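22/05/2021

Woke at six with the firm intention of sorting out the coffee cupboard, and by nine had sorted out one shelf of it and sat down to admire the result. I own more coffee than I had allowed myself to believe. There are two bags of the Bovetti, both opened, both closed again with pegs, and a third bag with no name on it which smells very good and could be anything. The Guerra tin turned out to contain string.

I blame the subscription. I signed up last September, when I had decided to become a person who weighs things, and it has gone on arriving ever since, 200 grams at a time, whether I have drunk the last lot or not. I could cancel. There is a page for it, with a button, and I've been as far as the button twice. It asks if you are sure and I find I never am.

Still, the weighing has its pleasures. 20 grams for the small pot, tipped in and ground by hand while the radio tells me about the traffic in places I'm not going. I used to do it with a dessert spoon and a bit of guesswork and I can't swear the coffee was any worse. The scales were £6 and are accurate to a degree nothing else in my life requires.
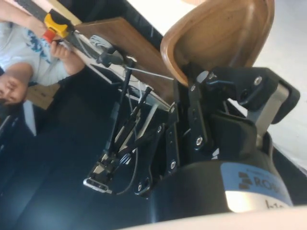 After the cupboard I thought I'd better deal with the scoop question, having put it off all week. My old plastic one from Avdale split down the handle in the washing-up and has been limping along with a rubber band round it. The band is perfectly good. The scoop is now mostly band. I spent far too long last night reading about replacements, and found a man on a forum with 2,526 posts to his name, every one of which I looked at being on the subject of grinders. He is in favour of wood. He says plastic makes the beans jump about – something to do with static – and that once you have used a wooden scoop you won't go back. I read this in bed, with a biscuit, and felt a bit sorry for both of us.

But he may have a point. Wood is certainly nicer to look at, and beans look better in it too, like something you'd planned. With the plastic one I always feel I'm feeding a hamster.
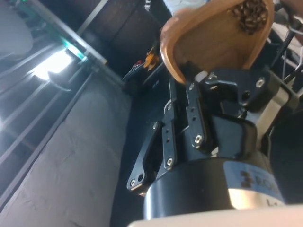

Coffee beans, dark ones, in the wooden scoop.

So I have given in and put a wooden scoop on the list, under bin bags and above stamps. The list now runs on to the back of the envelope. I expect I shall buy the stamps.

Lunch was toast. Then I went back to the cupboard and took everything out again, having decided that the first shelf was wrong after all and that beans ought to live at the front. This meant finding somewhere for the Drurkis jars, which are handsome and heavy and have lids that fit any jar except their own. I tried them on the windowsill, then on the fridge, then back in the cupboard with the lids in a separate pile. They are in there as I write. I'm pretending it's a system.

Drank four cups in the course of all this, by way of reducing the stock, and at three o'clock caught myself wiping the inside of the teapot with great energy. No more after lunch tomorrow. I have written that on the envelope as well.

Had a bath and came down again meaning to do no more, and of course got started on the crockery.

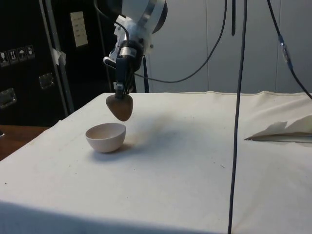 Bowls, and what to do with them

Keep the small white ones. They're plain, they stack, and they will take a weighed dose of beans or an egg or the end of the peas without making a fuss about it. The big blue one can go up on top, where I'll forget it until somebody comes for trifle. The two with chips are going out tomorrow. I said that in September too, but this time I've put them by the front door, where I have already kicked one of them.

Bed now, wide awake. Must ring about the boiler.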